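4. Care of the table top

By Valquíria Barbosa, Flisteck product support
October

4.1 Wipe the top along the grain with a soft cloth, barely damp. Dry it straight away.

4.2 Place a coaster or mat under any cup that has held a hot drink. Metal bowls conduct heat quickly - treat them as you would a pan and allow 10 minutes before setting them down.
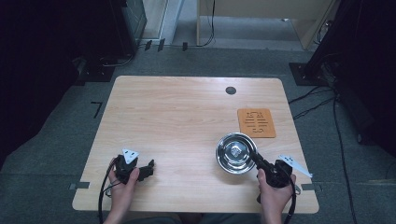

Fig. 7. Table top with steel bowl, coaster and cable hole.

4.3 Lift bowls when moving them. Grit caught under a metal base will scratch the finish.

CAUTION: Do not use scouring pads, bleach or wax polish on the Zerkutdale range.

4.4 Keep liquids away from the cable hole. If liquid runs in, unplug anything routed through it and dry the cut edge with a paper towel. Leave for 5 hours before reconnecting.

4.5 Check the finish once a month. Dull patches and fine scratches show best when light falls across the surface at a low angle.

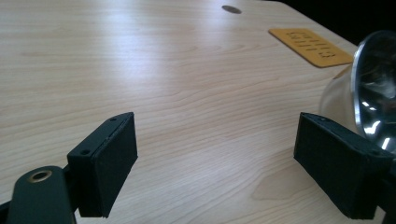 Iolanda Lins reports that a ring left by a cold bowl came out of her table after two wipes with lukewarm water and a night's drying, and asks for this to be tried before any cleaner is used.

NOTE: Marks still visible after 13 days should be reported to the dealer.

Contact: Flisteck customer desk | © Flisteck | Back to top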